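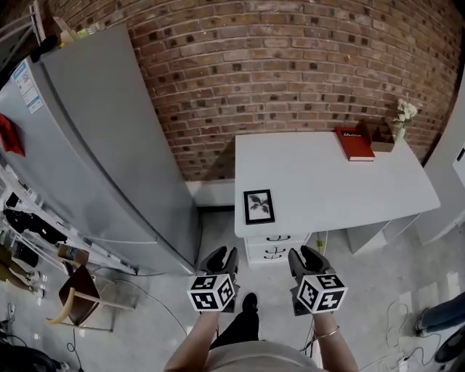 Home | Programs | Student Work | Archive | Contact

Posted in: Senior Projects, Robotics

Gathering Demonstrations for a Household Tidying Policy: Final Report
Prepared by Mafalda Garcia, Clirnside project group

1. Purpose

The Clirnside project set out to assemble a set of human demonstrations from which a two-armed robot could learn to move small household objects. The report covers the collection stage only. Training of the policy is the responsibility of the Deltis group and will be reported separately.

2. Equipment and Setting

Demonstrations were made with hand-held grippers, one in each hand, and no robot was used at this stage. Each gripper carries its own camera, and a further camera is worn at head height. White cubes printed with fiducial markers are attached to the grippers so that their positions can be recovered afterward. Recordings were processed with Nerkine, the alignment program written by last year's students.

The room was arranged to resemble part of a home. A white desk with three drawers stands against a brick wall, with a refrigerator on the other side. Objects on the desk included a small picture frame, a red hardcover book and a glass vase of white flowers.

3. Procedure

Work took place in November over 14 sessions. The operator began each demonstration with both grippers open and in view of the head camera, carried out the assigned task at an even pace, and returned to the starting posture. Tasks were drawn from a printed list. The picture frame was included because it is thin and must be held upright between the fingers, which leaves little margin for a poor approach angle.
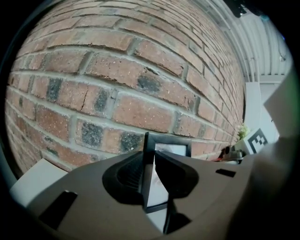
Why were failed attempts not simply deleted?

A dropped object followed by a clean recovery is useful to the learning system, so such attempts were kept and labeled. Attempts in which tracking was lost were removed.

4. Results

The group recorded 145 demonstrations, of which 131 were accepted. The remainder were rejected by Nerkine for lost markers, in most cases when one gripper passed behind the other. Two operators shared the work, and their recordings were stored under separate labels so that differences in style could be examined later.

5. Limitations

All recordings come from a single room. The Gisler review panel advised that a second location be added before any claim is made about general performance, and the group accepts this advice. Lighting was not varied.

We use cookies to improve your experience on this site. Accept | Manage preferences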